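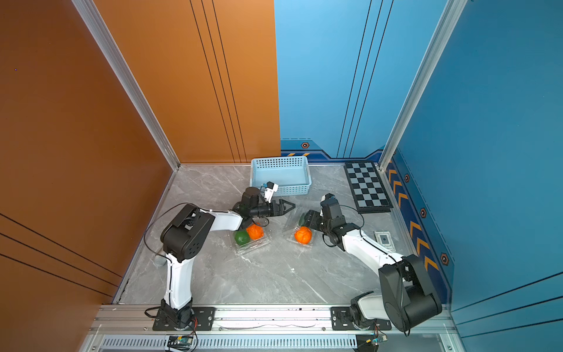

Figure 2. Fruit and containers on the gray marble-patterned floor, orange side to the left, blue side to the right.

Section 2: Laying Out the Fruit Sorting Set

The Ralleck fruit set (part 827) goes on the marble-patterned floor. It is a pattern, so please stop polishing it.

1. Wipe the floor with a damp cloth and let it dry. Grivo cleaner may be used. Lemon juice may not, however fitting it seems.

2. Place the fruit containers first. Everyone wants to start with the fruit, and everyone then has to pick the fruit up again.

3. Set the fruit down one piece at a time. Round pieces will roll if dropped - they are quite good at it.

4. Keep everything clear of the walls. Fruit that drifts into a back corner tends to stay there until Tuesday.

5. Sort the fruit into the containers by kind. If two people disagree about what a piece is, the chart in the lid of the box settles it.

NOTE: The stripes, chevrons and hexagons on the walls are decoration. They are not a scale, a scoring system or a message. Our help line has had all three theories.

CAUTION: Total load on the floor must not exceed 800 grams. This includes the containers, which people forget, and real melons, which people try.

CAUTION: Set pieces are not food. Teeth marks are not covered by the warranty.

Replacement fruit is sold by Akyol under order code 2085. Single pieces are not available. For wall panels, see the Retov parts sheet.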